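Equipment Buyer and Planner, Tabletop Handling
Arkesville
Full time, on site
Posted 26 Jun 2021

Wenon is hiring one person to plan and run equipment purchasing for our tabletop handling work. The job covers robot hands, wrist cameras, work tables, lighting, cabling and spare parts. Until now the engineers have done their own ordering between other tasks, and parts have arrived late or in the wrong version more than once. We want one person who owns the list, the budget and the delivery dates.

You would report to the head of operations and sit in the same room as the engineers who use what you buy.

What the job involves

Keeping a 12-month equipment plan for the Undo project and updating it every month. Undo is our program for putting mixed household items back where they belong after they have been spread over a table.

Getting quotes, comparing them on the same terms, and writing a one-page recommendation for anything over $3000. Purchases under that amount are yours to approve.

Tracking wear parts for the hands. Finger pads, cables and small gears are ordered separately from the hands themselves, often from different suppliers, and lead times vary a lot. You will set reorder levels and keep to them.

Planning table and lighting purchases together. Glare off a tabletop costs us camera data, and we have bought lamps and tables in the past without checking one against the other. Expect to spend time looking at wrist camera views like these two before you sign off on a finish or a fixture.

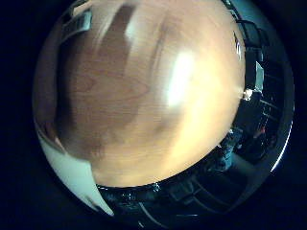
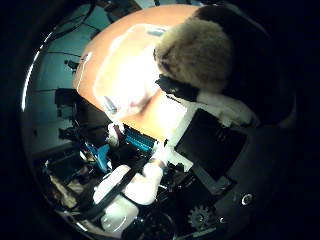
Managing the small-item budget. This is $200 a month for the things the hands practice on: soft toys, cloth, trays and so on. It sounds minor, but the items have to be logged and replaced with the same kind when they wear out, and receipts have to match the log.

Dealing with Camacho, our main distributor. We have a standing order with them that comes up for renewal in the fall. You would lead that renewal, including the question of whether we keep buying complete hands or move to a repair contract for part of the stock.

Running a stock check twice a year with the lab team. The last one listed 1588 lines, and a fair number of those are duplicates under different part names. Cleaning up the list is a first-quarter task.

What we need from you

Three years or more in purchasing, production planning or lab management. It doesn't have to be in robotics, but you should have bought technical equipment and be able to read a data sheet and a simple mechanical drawing.

Good spreadsheet skills. We don't have a purchasing system yet. Choosing one is part of next year's plan, and you would write the requirements for it.

Comfort with asking engineers why they want something and when they need it by – and with telling them no when the budget is spent.

Clear writing. Most of our recommendations are read by people who were not in the meeting.

Useful but not required: experience with import paperwork, leasing, or service contracts for automation equipment.

Pay and conditions

The salary band is sent to every applicant before the first interview. Hours are 8:30 to 5:00 with a half hour for lunch. We pay for parking, and there is a $100 monthly allowance toward health or fitness costs. Travel is light, mostly day trips to suppliers.

The position can't be done remotely. Deliveries have to be opened and checked when they come in, and a good part of the planning happens standing next to the equipment.

How to apply

Send a resume and a short letter to the Wenon office in Arkesville, marked Equipment Planner. In the letter, describe one purchase you planned from start to finish: what it was for, what you compared, what it cost in the end against what you had budgeted, and what you would change. One page is enough.

There are two interviews. The first is by phone. The second is on site and includes a paid two-hour exercise in which you build a small equipment plan from a set of quotes.

Applications are read as they come in, and the listing stays up until the job is filled.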